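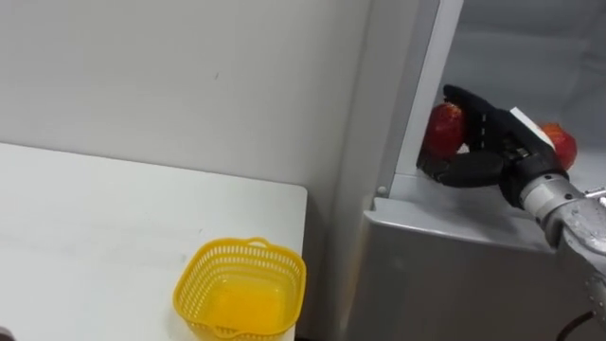 Yellow basket on the white table, next to the open refrigerator

Kitchen and Supplies Meeting, Ventura Building
Thursday, 9:15 a.m.
Present: Jaqueline Espinoza (chair), Leandro Calvo (notes), two from the day shift
Minutes of the November meeting approved with one spelling fix.

1. Refrigerator
Leandro reported that the gray refrigerator stays on the wall next to the white table. Moving it to the hallway was discussed again and dropped. The outlet there is shared with the copier. Jaqueline asked that people open the door all the way when putting things in and push it shut by hand afterward. Door seal to be wiped every Thursday. The quote from Kiretti for a service visit is 635, parts not included. Agreed to wait until the next quarter.
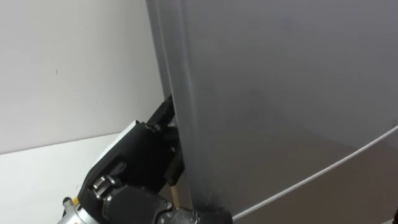

2. Fruit
The weekly fruit order moves to Buker starting next month. Delivery is at the side door before 8:00 a.m. Whoever signs for it empties the box the same morning and flattens the cardboard. Fruit kept in the refrigerator goes on the shelf with nothing stacked on top of it. One person asked if tomatoes count as fruit for the budget. They do.

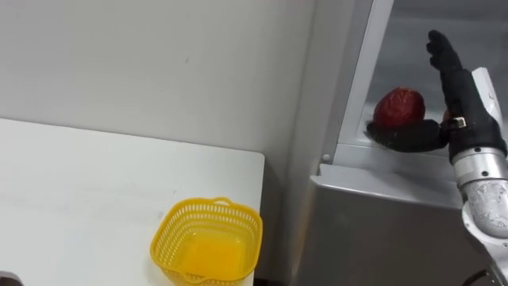

Anything soft or split by Friday goes in the compost pail. Leandro will put a new liner in the pail and tape the pickup times inside the cupboard door. Last year's fruit spending came to 3,976 against a budget of 3,000. Jaqueline will ask for the higher figure and report back.

3. Baskets and table
The yellow plastic basket is for carrying fruit between the table and the refrigerator. It should go back on the table when empty and should not be used for mail or keys. Plastach sells the same kind in packs, but the minimum order is too large for us.
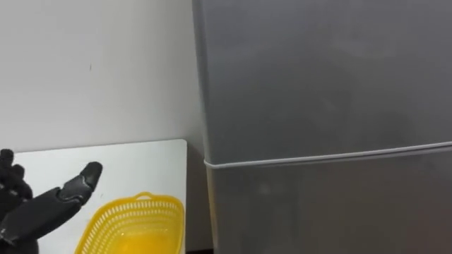
One more basket will be bought locally out of petty cash. The scuffs on the tabletop were brought up. Leandro tried the usual spray with no change and will try baking soda before anyone prices a new top.

4. Other business
Paper towel count was not ready. Carried over.

Meeting ended 9:50 a.m. Next meeting same time, same room.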